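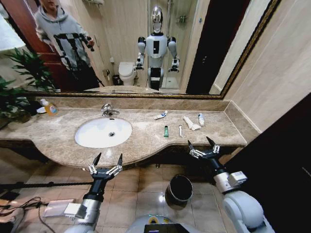 Looking After Guests: Evening Course in Small Guesthouse Keeping
Notes for session 3, The Guest Bathroom
Tutor: Ekua Alhassan

Hello again, and thank you for all the kind messages after last time (the bed-making relay was a great success, and I have nearly forgiven the back row for the pillowcases). These notes cover what we'll talk through together, so please don't feel you must scribble everything down.

Why we give bathrooms a whole evening

When Afia Adjei and I took over the house in Clirnden, we spent almost all our money on the bedrooms and thought the bathrooms could wait. Our first season's comment book put us right! Guests wrote kindly about the curtains and then went on, at some length, about hair in the plughole and having nowhere to put a sponge bag. A bathroom is where a tired person stands still under a bright light with nothing much to look at, and so they look at everything.

The order of work

Open the window first, then strip out the used towels and the bin. Put your cleaner on the toilet and leave it to do its job while you see to the rest. Work from high to low: light fittings and shelves, then the mirror, then tiles, basin, bath or shower, toilet, and the floor last of all, going backwards towards the door. Keep separate cloths for the toilet and never let them wander. We use red ones, but any colour will do as long as everybody in the house knows it.

A word about stone

Several of you asked about marble. It's lovely, and it is also rather delicate, as it doesn't get on with anything acid. That rules out vinegar, lemon and most limescale removers. Warm water with a drop of mild washing-up liquid, a soft cloth, a rinse and a proper dry is all it wants day to day. Wipe up toothpaste and perfume when you find them. If a dull patch has already appeared, please don't scrub at it with cream cleaner (I did, and I still have the patch). Ask a stone polisher to come and look.

Guests' own things

On a stay-over day, guests' belongings are theirs, however they've left them. Lift each item, wipe, and put it back where it was. Don't tidy a razor into a glass or screw up a packet that looks finished with. If it isn't in the bin, it isn't rubbish.

Towels

Allow 3 sets for each guest bed: one in use, one in the wash and one in the cupboard. Wash at 60 degrees and leave out the softener, which makes towels feel nice and dry badly.

For next time

Clean one bathroom at home in the order above and write down how long it took you. Severyn Harasym will be joining us to talk about laundry, and he does like questions, so bring 2 or more each. Anyone who still has my blue folder, could I have it back please?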